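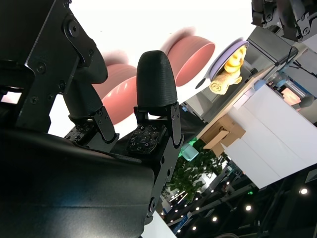 **Small group or private guide for a first walking safari?**

posted by Jui-lin Man

Hello everyone. My wife and I are planning our first safari, and we want to spend most of it on foot and not in a vehicle. We have read many pages and now we are more confused than before, so I would like to ask people who have done it.

We have two offers. The first one is from Colis. It is a group walk with fixed departure in May, sleeping in simple tents which are moved by the staff during the day. The second one is from a smaller company, Durán, and there we would have a private guide, but we must stay in the same camp every night and walk out from there in the morning. The price of the second is higher by 723 dollars for both of us together. It is not a small amount for us, but we could pay it if the difference is real.

My worries are these. I walk slowly, as I had a knee operation some years ago. On flat ground I have no problem, but I don't like to be the person for whom everyone is waiting. My wife is interested in birds and she can stand under one tree for a very long time. I am afraid that in a group this will make other people angry.

Also the Colis papers say that luggage is limited to 14 kilos each, in a soft bag. Is this strictly controlled? My wife's camera lens and my knee support already take a good part of it.

And one more thing. Both companies say "guide and armed scout," but I don't understand who decides where we go, and if the guest can ask to turn back. Thank you in advance for any advice, also if you only know one of the two.

---

**Amber Greenwood**

Hi Jui-lin! I did the Colis mobile walk two years ago with my sister and I would still tell you to take the private guide, just from what you wrote about the birds. Our group was lovely, but the walking day had a shape to it. You left early, you had to reach the next camp before the heat, and when somebody wanted to look at something small for a long time, the guide was polite and then he moved us on. He had to, the tents were already somewhere else.

With a fixed camp you can turn around when you want. If your knee is bad one morning you sit by the river with a coffee and your wife goes out with the guide anyway. On a mobile trip that is harder to arrange. You can ride with the staff vehicle, but you need to tell them the evening before, and it leaves when it leaves. 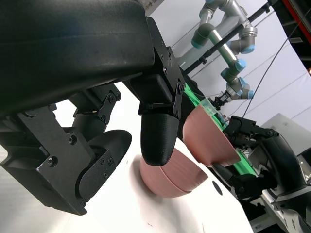 About the bag: yes, they weighed ours, at the airstrip and in front of everybody. The small plane is the reason, so the limit belongs to the pilot and you cannot discuss it with the safari company. Wear your boots and your heaviest jacket on the flight. The knee support you can simply wear too. Ask if camera equipment is counted in the 14 kilos or separately, because on our trip hand luggage was counted and we had not understood this from the papers. I left a pair of sandals and two books in the office, and they gave them back to me on the return.

The guide decides the route. The scout walks in front with him and watches for animals, and if the scout stops, you stop, also in the middle of a sentence. But you can always say to the guide that you want to turn back, and he will take the whole group back or find another solution. Please tell him about the knee on the first evening and don't wait until it hurts.

One question you should send to Durán before you pay: is the guide private for the whole stay, or only for the morning walks? With some camps you share the vehicle in the afternoon, and then I would want a lower price.

---

**Porness**

Colis is fine, went with them. Food good, tents small. Didn't see a lion on foot but saw plenty of tracks. I'd save the money.

---

**Lollness**

I agree with Amber on most points, but I would not be so quick about the private guide. It depends very much on which guide you get. Ask for the name, and ask if this person likes birds. A guide who is mostly interested in big cats will be bored under the tree with your wife, and she will feel it. A good office will answer such a question with a name and a few lines about the person. If they only answer "all our guides are excellent," I would ask again.

For the knee, the uneven ground is worse than the distance. Where the soil is black and the elephants or hippos walked in it during the rains, it dries with deep holes, and you have to look at your feet the whole time. In May it can be still soft in some areas, so ask both companies how the ground normally is in that month. Take a walking pole which folds, it goes inside the soft bag.

For the tips, ask each company what is usual there and if it goes to the guide by hand or into a common box. With a private guide you will probably give more, so put this on top of your 723 when you compare.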